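Truvell wants its workers to teach the robots. The workers would like to know what comes next

24 shares | 6 comments

Truvell, the contract packing firm in Kelton, has told staff that 18 people from its returns and kitting floor will spend part of each shift collecting training data for robot arms. They will do it with hand-held grippers, picking up and putting down ordinary objects while a camera on the tool records every move. The footage goes to Asier, the software company Truvell signed with in April, and Asier turns it into something an arm can copy. That is the plan, at least.

The company calls this "skills capture." Management says no jobs will be cut, and the letter handed out to staff says so twice. It doesn't say for how long. A spokesperson for Truvell, asked whether the promise had an end date, said the company "does not speculate on future staffing."

Asier has set a target of 3,000 usable recordings before any arm is installed. A recording counts as usable only if the object stays in view and the grip doesn't slip, and it is the software that decides. People who have done the work say a clip can be thrown out with no reason given. Under the current terms the hourly rate stays the same either way, though team leads now get a daily tally of accepted and rejected clips for each worker. Truvell says the tally is for quality purposes. Plenty of things at Truvell have been for quality purposes, including the scan-rate boards that ended up in performance reviews.

Yasuo Mizuno has worked in kitting for 20 years and was among the first to be trained on the grippers. He doesn't mind the work, he said, and it is easier on his back than the pallet line. What bothers him is how little of his job fits between two fingers.

"I can tell a bad box by how it sounds when I set it down," Mizuno said. "The tool doesn't have that. So they're getting the part of my job anybody could do, and then they'll say that's the job."

He also said his wrist was sore after the first long session. Truvell has since limited gripper work to 2 hours per shift, with a break in the middle. The limit came as a verbal instruction from supervisors, and workers who asked for it in writing were still waiting when we spoke to them.

The sessions take place away from the main line, in a room with work tables, office chairs and stocked shelves along a brick wall. 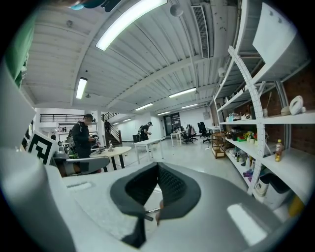 What the company gets, and what staff get

Truvell expects the first arms to handle sorting of small returned goods, the dullest work on the floor by most accounts. Staff would move to "oversight roles," a phrase that appears in the letter without a job description or a pay grade next to it. No training dates have been announced.

There is some history to go on. Sleiman, a parts distributor across town, ran a similar program and made a similar promise. It kept its word on layoffs — but it stopped filling empty positions, and the evening shift is now half the size it was.

Asier says its system is meant to work alongside people. It would not say who owns the recordings, or whether they could be used to train arms for other customers. Workers were asked to sign a consent form before their first session. Three of those who signed told us they had not been given a copy.

Truvell says it will review the program once the recording target is met.

24 shares | 6 comments | Print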